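Rultorden Countertop Arm

Sold by Wander. Built by Clurine. Item 1038.

The Rultorden is a one-armed kitchen helper that bolts to the edge of a counter and does a few small jobs there, slowly, without complaint. It will not cook your dinner. It will hand you a slice of toast if you are patient and have not moved the toaster.

We have been selling household gadgets long enough to be suspicious of anything that promises free evenings. The vacuum that was going to free our evenings spends them under the sofa. So before we agreed to list the Rultorden we kept one on the break room counter for a few months and gave it the chores we didn't feel like doing. What follows is the page we would have liked to read first.

What it does well

Picking up one thing and putting it down somewhere else. Cups, bottles, small bowls, a lemon. If the object is about as wide as a fist and sits on its own with a little space on either side, the Rultorden will get it most of the time. In our longest run it moved 73 items from counter to tray and dropped 3, and one of those was an egg we probably shouldn't have included.

It is also good at repeating itself. Show it where the coffee mugs go and they will go there tomorrow, in the same spot, facing the same way. If you share a kitchen with people who believe a mug can live anywhere, this is quietly satisfying.

What it does if you help

Toast. The arm can press a toaster lever and can take a slice out afterward, but it likes bread that stands well clear of the slot. A thin slice that has sunk out of sight is beyond it. It grips soft white bread the way a toddler does, so buy something with a crust. 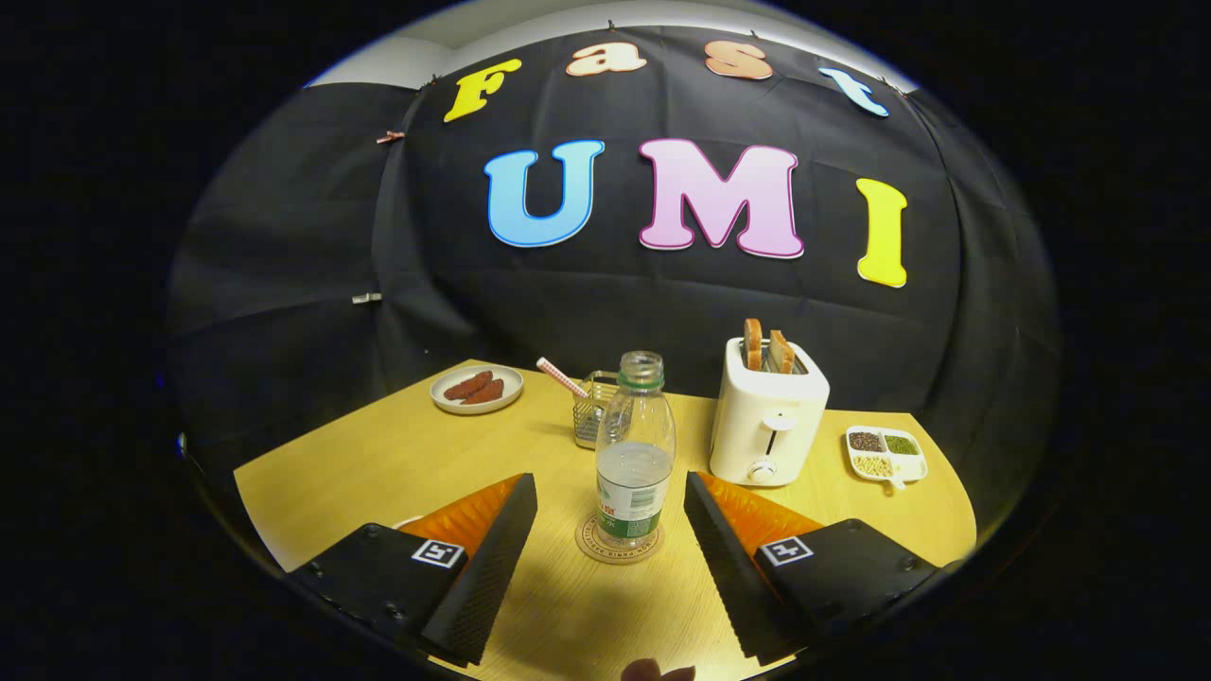 Pouring sits in the same category. Bottles are harder than they look, mostly on account of the plastic. A full one holds its shape, a half-full one gives when you squeeze it, and with the cap off the water has somewhere to go. The Clurine software has a setting called Soft Grip for this, and you should leave it on permanently. We turned it off once. The counter has recovered.

Anything with seeds or grains needs a scoop, sold separately, and a forgiving attitude toward the floor. The arm can tip a measured scoop into a bowl. Getting the last spoonful out of the corner of a compartment is still a job for a person with a finger.

What it can't do yet

Folding, peeling, opening jars, washing a pan, or finding the thing that was there yesterday. It can't tell a clean cup from a used one. It doesn't know that the straw goes in the drink. Ask it to clear the table and it will start with whatever is nearest, which at our last staff lunch was a sandwich somebody was still eating.

Can machines do household chores, then? Some of one chore, on a tidy counter, with the lights on. That's a good deal further along than it was, and we enjoy having ours. We also still own a sponge.

Speed

Clearing a breakfast for two takes the Rultorden 35 minutes. A reasonably awake adult can do it before the kettle boils. The arm's advantage is that you can be in another room, although in our experience you won't be, for the first week at least, as it is oddly hard to stop watching.

Fitting

The clamp goes on any solid counter with an overhang. Stone and wood are fine. Glass is not, and please don't write to tell us yours is special. Keep the base away from the sink and leave the arm room to swing. The Engelhardt clamp plate is an optional extra for older counters with a rounded lip, and renters seem to like it - it leaves no holes.

In the box

Arm and base
Standard clamp
Two-finger hand with replaceable grip pads
Spare set of pads
Power supply
Printed quick start sheet, plus a longer manual you will have to download

Care

Wipe the pads with a damp cloth after anything greasy. Sausage is the worst offender; the next three things the arm picks up will slide. Don't put the hand in the dishwasher, even though the arm will happily load it there if asked.

Returns

Bring it back clean and in the original box. Crumbs in the joints count as use. An updated hand is due in July and will fit arms sold before then, so there's no need to wait for it unless you were looking for a reason to.

Page revised 25 February 2018

Related items

Engelhardt Clamp Plate, rounded edge
Rultorden Scoop Attachment
Rultorden Grip Pads, replacement set
Clurine Counter Tray with Raised Rim
Wander Dish Sponge, pack of 3

Contact Wander | Shipping and returns | © 2018 Wander | Back to top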